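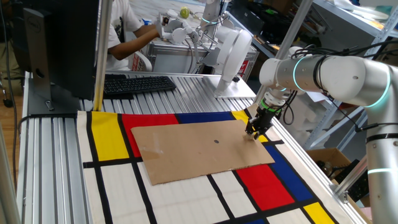
In Defense of the Plain Two-Finger Gripper

April 16, 2020

I have spent more of my working life than I care to add up trying out grippers, and I have come around to an opinion that gets me gently teased at every gathering of automation people I attend. For most small shops, and for a good many labs too, the first gripper you buy should be the plain parallel kind with two fingers that open and close, and you should live with it for a long while before you let anyone sell you something cleverer.

I know how that sounds. The clever ones are lovely! I have had a soft-fingered Omia on loan since June, and I still like to show it to visitors, who always want to put their own hand in it (I let them, at low force). It picks up a ripe plum without leaving a mark. It also took me the better part of two days to work out why it kept dropping a block of wood that any toddler could have carried across the room, and the answer had to do with how the fingers fold when the object has a flat face and a sharp corner. With two stiff fingers you can generally see what went wrong by bending down and looking.
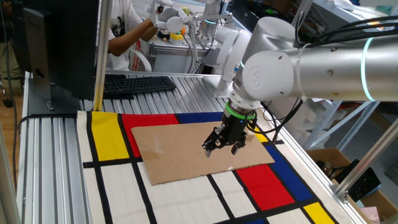 The looking matters more to me every year. When we compared the Omia with our old Drorov parallel model, I ran 703 grasps in all, on blocks, lids, spools and a few awkward things from the kitchen drawer. The soft hand won on the kitchen things, and I will say so to anyone who asks. On the blocks the old Drorov failed 38 times and the Omia 69, and what I remember best is that I could explain nearly every one of the Drorov's failures by lunchtime. It had come down a hair too far to the left, or I had told it the wrong height, or the part had been set down crooked. I fixed the causes I could and moved on. With the Omia I filled a notebook, and a fair number of the pages end in a question mark.

People tell me that a good controller smooths all of this over, and there is something to it. I've grown fond of driving an arm by moving a smaller one by hand, and after an afternoon of that your wrist learns things that would take a week to write down. But I would point out, as kindly as I can, that a person steering a simple gripper learns quickly what the gripper will do, and a person steering a complicated one is often learning two things at once, their own hand and the machine's moods.

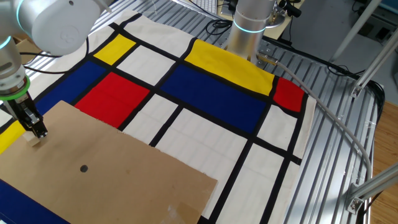 Parallel gripper with a small wooden block, just over the corner of the cardboard sheet.

Then there is the question of what you set your work on, which I bring up because it gets blamed on grippers so often. A colleague at Furnlow wrote to me last winter, very put out, convinced that a new pair of fingers was defective. We went back and forth for a while, and in the end the fingers were fine and the trouble was a shiny tabletop that confused the camera. I am all for testing over a surface with plenty going on in it, bold colors and dark lines and a wrinkle here and there, so long as you test over a dull one too. A gripper comparison done on one background tells you a good deal about that background. 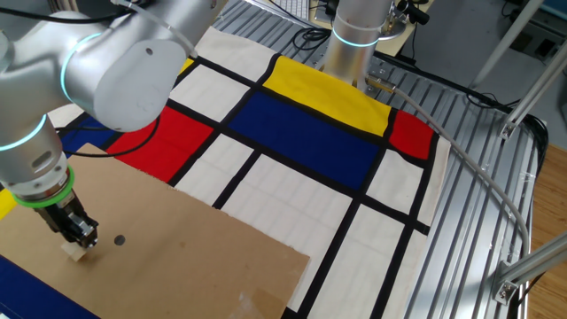 My other hobbyhorse is the test object. Catalogs love to show a gripper holding an egg or a light bulb, and I understand the appeal, but I would trade a whole carton of eggs for a morning with something boring. A small pale block of wood held in two fingers just over a sheet of cardboard will teach you an awful lot about height, and about where you believe the fingertips are compared with where they really are. Cardboard is forgiving if you come down too hard, and it costs next to nothing to replace. I use it before I let a new arm anywhere near a customer's part.

None of this is meant to scold the people building the fancier hands. The folks at Tô sent me a three-fingered one to try that made me laugh out loud with pleasure, and if my work were sorting fruit or folding towels I would have ordered a pair of them on the spot. My work is mostly boxes and blocks and lids, and I suspect yours may be too, if you write down what you pick up over a month. Do that before you call a salesperson. Take the list with you, and ask to see the plain one first.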